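Holzbürste reinigen: Wasser oder nur trocken?

Gestellt von Proltska am Montag, 21. April 2025

Ich habe seit Oktober eine Paddelbürste aus Holz, auch die Stifte sind aus Holz. Vorher hatte ich immer Kunststoff und habe die Bürste einfach mit Shampoo ins Waschbecken gelegt. Eine Bekannte meinte, das dürfe man bei Holz auf keinen Fall machen. Auf der Packung stand nichts dazu, und die habe ich auch nicht mehr.

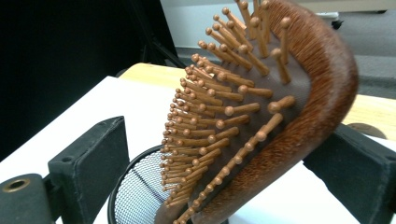 Holzstifte mit runden Köpfen, dunkelbraunes Gummikissen.

Zwischen den Stiften sammelt sich mit der Zeit ein grauer Belag, vermutlich Staub und Reste vom Haarspray. Die Haare selbst bekomme ich mit einem Kamm heraus, den Belag nicht. Darf da Wasser dran? Und wie oft macht ihr das? Meine Haare sind schulterlang und eher fettig, falls das eine Rolle spielt.

2 Antworten

Akov

Wasser ja, einweichen nein. Wenn die Bürste im Becken liegt, läuft Wasser durch das kleine Luftloch unter das Kissen und kommt schlecht wieder heraus. Außerdem quillt das Holz, und der Rand kann später reißen. Meine erste ist so kaputtgegangen.

Ich mache es so: Haare mit einem Stielkamm lösen und abziehen, von außen nach innen. Dann eine Schüssel mit lauwarmem Wasser und einem Spritzer mildem Shampoo, eine alte Zahnbürste eintauchen, gut ausschütteln und damit zwischen den Stiften bürsten. Die Bürste dabei mit den Stiften nach unten halten. Mit einem feuchten Tuch nachwischen und auf einem Handtuch trocknen lassen, Stifte nach unten, über Nacht. Keine Heizung, kein Föhn.

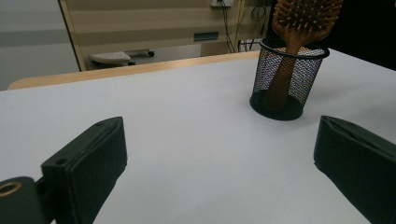
Für die Aufbewahrung gilt bei mir: nicht im Badezimmer. Nach dem Duschen steht dort die Feuchtigkeit, und in einer geschlossenen Schublade trocknet das Kissen nie richtig durch. Ein Stiftebecher aus schwarzem Drahtgeflecht auf dem Tisch reicht völlig, durch die Wand kommt Luft. Glas oder Keramik würde ich nur nehmen, wenn die Bürste vorher sicher trocken ist.

Das Holz reibe ich zweimal im Jahr mit etwas Leinöl ein, sehr dünn, und wische nach 16 Minuten den Rest ab. Die Stifte lasse ich aus, sonst hat man das Öl im Haar. Bei fettigen Haaren würde ich alle zwei Wochen reinigen, sonst genügt einmal im Monat.

Rothe

Ich nehme Roggenmehl. Rein damit, kurz durchrubbeln, ausklopfen, fertig. Geht ganz ohne Wasser. Macht man am besten auf einer glatten Fläche, die man danach abwischen kann.

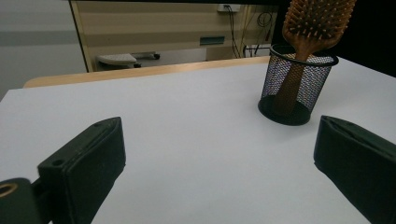 Glatte Tischplatte mit Holzkante

Auf unbehandeltem Holz oder einer Tischdecke bleibt das Mehl hängen. Backpulver habe ich auch mal probiert, das fand ich zu scharf.

Kommentar von Proltska

Danke euch beiden. Ich habe es mit der Zahnbürste gemacht, der Belag ist bis auf eine Stelle am Rand weg. Mehl lag leider noch tagelang im Kissen, das war nichts für mich. 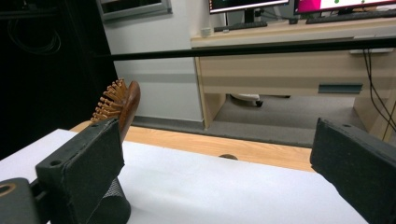
Die Holzbürste, aufrecht stehend

Leinöl muss ich noch besorgen. Geht auch Olivenöl?

Kommentar von Akov

Lieber nicht, das härtet nicht aus und wird ranzig.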